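Galerie : tri des bouteilles et des boîtes, mise à jour du 15 juin

Vite fait entre deux cartons, je mets ça en ligne ce soir sinon ça ne se fera jamais. Pour celles et ceux qui n'étaient pas là : on vide le local du fond avant la reprise, tout ce qui traîne passe au tri, bouteilles, emballages, étuis. Le reste des photos suivra quand Oana m'aura rendu la carte mémoire.

## Ce qu'on fait

Bouteilles plastique d'un côté, papier et film de l'autre. Les étuis et petites mallettes on les garde TOUS, même vides. On a jeté celui du niveau laser en mars et Burgi m'en parle encore.

Les bouchons restent sur les bouteilles. Ancienne consigne : bouchons à part. Donc oublier l'affiche de l'entrée, elle est fausse, je la change lundi.

## Où on en est

- étagères Rarkby : vidées, à essuyer
- armoire de gauche : faite par Mimoza, merci merci
- tiroirs du bas : pas touchés. Clé introuvable, si quelqu'un l'a dans une poche de veste…
- cartons Trorkham : 4 encore fermés, à ouvrir avant de décider quoi que ce soit
- sacs transparents : reste 30, ça devrait aller

Janaína a pesé les sacs de la première journée, 55 kilos en tout, papier compris. On pensait faire moins. Le camion de chez Wastell passe le matin, tout doit être côté portail, pas dans le couloir (la dernière fois ils sont repartis sans).

Pour les boîtes blanches avec étiquette : lire l'étiquette avant de jeter, il y en a qui vont chez Despina. Dans le doute on pose sur le rebord de la fenêtre et on demande. Pareil pour les flacons qu'on ne reconnait pas, on n'ouvre pas, on ne vide pas dans l'évier.

Les poubelles rondes : un tour de scotch de couleur pour celles qui restent dans le local, rien pour celles qui repartent à l'étage. Merci de ne pas mélanger, j'ai passé ma pause à les rechercher.

## Les photos

**Le tri, côté bouteilles**

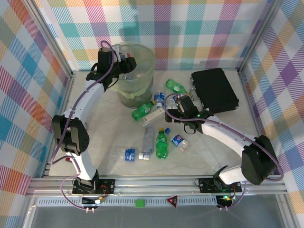 *Bouteilles, boîte blanche et étui noir au sol, corbeille transparente à bande vert clair.*

La verte couchée en diagonale a encore son bouchon jaune orangé, donc conforme à la nouvelle règle. L'emballage bleu froissé, c'est pour le sac papier/film. Et l'étui noir à petit fermoir argenté, on garde ! Quelqu'un sait ce qui va dedans ?

## À suivre

Photos des étagères et du couloir dès que j'ai la carte. Mimoza en a pris aussi avec son téléphone, elle me les envoie par mail, si elles sont trop lourdes je mettrai juste les 2 meilleures.

Il manque du monde pour le dernier après-midi. Apporter des gants, ceux de la boîte Esquivel sont tous taille S. Le café est prévu, les gobelets non, donc prenez une tasse.

Corrections, oublis, noms mal écrits : me le dire directement, je ne lis plus les commentaires de la page.

D. Popescu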